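Home | Contents | Chapters | Glossary | Index
Print this page | E-mail this chapter
Shares: 12 | Comments: 9

CHAPTER 9
Pricing and the Printed Menu

Key terms: cost of goods, contribution margin, standard recipe, portion control, price point, fixed menu, limited-time item

In the previous chapter, students learned how a kitchen records what it buys and what it throws away. Those records are the starting point for the present chapter, which deals with the setting of prices and with the way prices are shown to the guest. The two subjects are taught together because a change in one nearly always requires a change in the other. A dish that is priced correctly but listed badly may not sell, and a dish that sells well at the wrong price can do a business considerable harm before anyone notices.

On completing the chapter, students should be able to prepare a costing sheet for a standard recipe, calculate the contribution margin of a single dish, compare two dishes on the same menu, and recommend where each should be listed. Students enrolled in the certificate program will also complete the workbook exercise on limited-time items.

9.1 What a price must cover

The price of a dish has to pay for more than the food on the plate. It must also help to pay for labour, rent, power, cleaning, licences, laundry and repairs, and it should leave something over for the owner. The cost of the food itself is called the cost of goods. The amount left when the cost of goods is taken away from the selling price is called the contribution margin.

Many operators begin with a target percentage. They decide that food should make up a certain share of the selling price, and they work backward from the cost of the ingredients. The method is quick and easy to teach, and it remains in wide use. Its weakness is that it treats every dish alike. A bowl of soup may meet the target percentage with ease and still contribute very little in dollars, while a plate of fish may miss the target and contribute a good deal more. For this reason the costing sheet used in this course has a column for each figure, and students are expected to fill in both.

9.2 The standard recipe

No price can be set until the dish itself has been fixed in writing. A standard recipe gives the quantity of every ingredient, the method, the yield, the size of the portion and the dish in which it is served. Garnishes, sauces and bread must be included. It is a common fault in student work to cost the main item with great care and to forget the butter.

Trim and cooking loss must also be allowed for. Meat bought by the kilogram does not reach the plate at its purchased weight, and the same is true of most vegetables. The costing sheet should therefore be based on the usable portion. Instructors may wish to have students weigh an item before and after preparation and compare their results with those of another group.

Case study: Cherkaoui

The case followed through this chapter is that of Cherkaoui, a family restaurant with 102 seats, open for lunch and dinner. When Xuân Trịnh took over as manager, the menu had grown over many years and several prices had not been reviewed since the previous owner's time. The braised lamb was the most popular dish in the house. It was also the dish on which the restaurant earned the least.

Trịnh began by weighing portions. The recipe card called for 300 grams of lamb, but the cooks had fallen into the habit of serving more, and the amount differed from one shift to the next. Before any price was touched, a scale was placed at the plating station and the recipe card was rewritten. The price of the lamb was then raised modestly, and the dish was moved from the head of the list to the middle of it. Two dishes with stronger margins were placed above it. The revised menu came into use in September, at the start of the busier season.

9.3 Fixed menus and limited-time items

A fixed menu is printed to last. Its prices must be able to absorb the ordinary rise and fall of supply costs between printings, and so they are usually set with a small allowance. A limited-time item is different. It may be offered for a week, a weekend or a single evening, and it can be priced on what the ingredients cost at the time.

Specials serve several purposes. They allow a kitchen to use a seasonal product while it is plentiful, and they give the cooks a chance to test a dish before it is given a permanent place. They also give the regular guest a reason to look at the menu again. A special should not become a means of disposing of food that is past its best – a practice that guests soon recognize and that may be unsafe.

Because a special changes often, it is commonly listed apart from the fixed menu, on a board, an insert or a card in a stand. The card should be short. It should give the name of the dish, a plain description, the price and any common allergens, and it should be removed promptly when the item is no longer available. 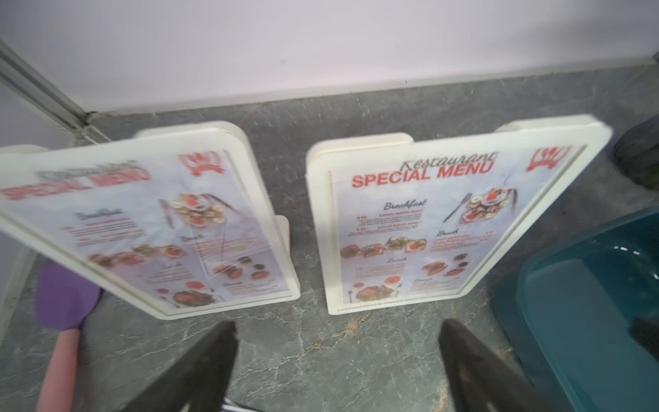
Xuân Bùi disagreed with the usual advice on price, and told students at Rorkura that a special ought never to be the cheapest choice on offer. Guests who had come in prepared to pay the regular price would simply trade down, Bùi argued, and the kitchen would work harder for a smaller return. A better course was to price the special near the upper end of the menu and to make certain that it deserved its place there.

Not all operators share this view. Where a restaurant depends on office workers at midday, a modestly priced special may fill seats that would otherwise stand empty, and the added volume can make up for the thinner margin. Students should consider the trade of the house before applying either rule, and should be ready to support their choice with figures from the costing sheet.

Before you continue

Review the costing sheet in the workbook and complete the top section for a dish of your own choosing. Keep your supplier prices at hand, as they will be needed again in section 9.4, where the contribution margins of the full Cherkaoui menu are compared.

Previous | Next | Back to contents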